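Hukolach is opening its doors again in June, and neighbors, families and curious folks from all over Garnthorpe are warmly invited to come and spend an afternoon with the Tanguy project, with demonstrations starting at 2 p.m. and the coffee going well before that!
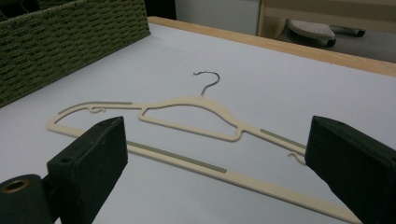

*A clothes hanger between the fingers of a hand-held gripper at the Tanguy work table.*

Tanguy is our effort to help robots learn everyday chores from people, and this year we've picked a chore everybody knows: putting hangers away. Our team will be at the table the whole time, happy to talk (and talk, and talk) about what they do.
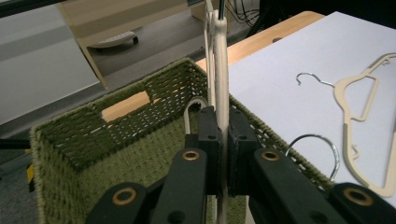 *Gripper pads on either side of a hanger, with the woven basket behind.*

"People expect something grand when they hear the word robot, and then we show them a hanger," said Kamlesh Jaiswal, who leads the project. "I love that moment, and I hope plenty of you will come and share it with us."
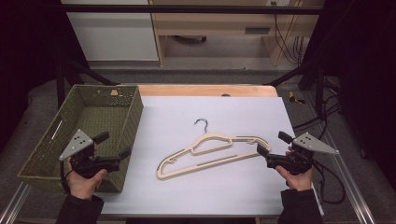

Tanguy began with folded towels and moved on to hangers this spring, and the demonstration takes visitors through the work at an easy pace. The person at the table holds a black gripper in each hand, with the hanger on a white board and a green basket beside it, and guests age 8 and up are welcome to try a pair for themselves. Admission is free, and light snacks come courtesy of our friends at Madeo.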